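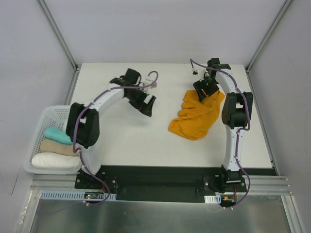 Viltance opens Jovberg laboratory to visitors for robotics open day

10/07/2026

Viltance welcomed guests to its Jovberg laboratory for the center's annual open day, held under the theme of robots in everyday tasks. The program included guided tours, short talks and live demonstrations of two-armed robots handling cloth.

The laboratory received 93 visitors, among them students from local technical schools, representatives of laundry and linen service firms, and members of the public who had registered in advance. Guests were received in the main hall by Annick Simard, head of the laboratory, who presented the work of the past year and introduced the research staff.

In her opening remarks, Ms. Simard explained why fabric remains a difficult material for machines. "A box keeps its shape when a robot picks it up. A towel does not," she said. "Each time the gripper closes, the cloth takes a new form, and the robot must find its edges and corners again. We wished our guests to see this work at close range, including the attempts that do not succeed."

Visitors were then divided into 13 small groups and taken through the demonstration area. At the folding station, two arms fixed to the front of a white table work on one cloth at a time, with a basket of further cloths placed at the side. Staff members answered questions on gripper design, on the training of the control software and on safety rules for work near the arms.

The folding station forms part of the Hurnano project, which studies how robots may assist in the sorting and folding of household textiles. According to figures presented during the tour, the project has recorded 3,743 folding attempts to date. The recordings are used to compare methods and to improve the way the arms share the handling of a single piece of fabric.

The afternoon session was held in the Beaudoin Room, where eight student teams presented posters on their own automation projects. A discussion followed on the use of robots in hospitals, hotels and care homes, with particular attention to the training of employees who will work with such equipment.

Viltance thanks all guests, speakers and members of staff who took part. Schools wishing to arrange a group visit to the Jovberg laboratory may send a written request to the visitor office. Requests should state the number of students, their grade level and the preferred dates.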